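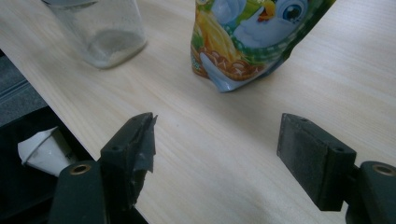 ## 4. Recording a session with the hand-held gripper

This section is for members of the Amatach student club who have already finished section 3 (charging, memory card, mounting of the camera). The same steps are used in the beginners' class and in the preparation for the Fodico competition. Please read all of the section one time before you start, also if you have recorded before with the older gripper.

Last changed: April 5, 2021

### 4.1 Preparing the table

1. Choose the objects from the list of the day. For the first session, we recommend one hard object and one soft package.
2. Put the objects on the table with enough free space between them. Both jaws must be able to go down beside each object without touching the next one.
3. Turn on the ceiling lights. Look at the preview from the camera and check for strong reflections on the table top. A small bright area is acceptable, but it should not cover the object you want to pick.
4. Write the name of each object in the Dellar log sheet. Use the same name every time. If you write "pouch" in one line and "bag" in the next, the script makes two objects of them.

**Note:** Other things may stay on the table and near it. The model should learn with a background that changes, so please do not clean everything away between two recordings.

### 4.2 Checking the gripper

1. Hold the gripper by the handle and close the jaws slowly with the trigger. They should move together and meet in the middle.
2. Open the jaws again. If one side opens later than the other, loosen the screw of that link by a quarter turn and try again.
3. Look at the brass bushings. They must sit fully in the holes. If a bushing is coming out, push it back with the thumb. Do not use a hammer.
4. Start the Cabrera recorder on the laptop and wait until the status line is green. The preview must show both jaws.

**Caution:** Keep your fingers out of the linkage when another person holds the trigger. The spring is small, but it can pinch the skin.

### 4.3 Picking a hard object

Hard objects are the easier ones, and every new member begins with them.

1. Press the record button and count slowly to 4 before you move. The script needs this quiet part for finding the start.
2. Bring the open jaws to the object at walking speed or slower. Move the whole arm, and keep the wrist calm.
3. Close the jaws at the lower part of the object. Stop pulling the trigger when you feel resistance — more force does not give a better hold, it only bends the links.
4. Lift the object and keep it in view of the camera while you count to 4 again.
5. Put it back on the table, open the jaws, and move away before you stop the recording.
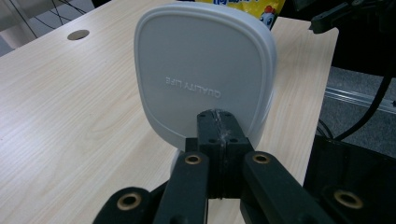 *Figure 4-1. White plastic piece held upright at its base, with a snack package on the table behind.*

If the object turns in the jaws during the lift, do not correct it with your other hand. Put it down, mark the recording with an "R" in the log sheet and make a new one. Recordings with an "R" are not deleted; the second-year group uses them for another exercise.

### 4.4 Working with a soft package

A full snack package changes its shape when it is touched, and it can be wider than the opening of the jaws. For this reason we begin with the contact exercise, where the package is only touched and not lifted.

1. Hold the gripper low, beside the package. The camera will see a large part of the package and only a little of the table. This is correct.
2. Bring one finger to the side of the package until it touches.
3. Press lightly, count to 4, and go back the same way.
4. Repeat from the other side of the package. 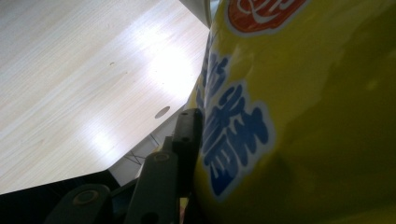

*Figure 4-2. Gripper finger against the left side of the yellow package.*

**Caution:** Do not press with the point of the finger on the welded seam. If a package opens, write this in the log sheet and take a new one from the box.

### 4.5 How many recordings

- Beginners' class: 50 recordings for each hard object, 70 for each soft package.
- Competition group: 400 recordings in total, to be ready before the end of August.

Save after every recording. The Cabrera recorder keeps only the last one in memory, and a second press on the record button writes over it without asking.

When you have finished, close the recorder first and unplug the camera after. Then continue with section 5, "Copying the files to the club computer".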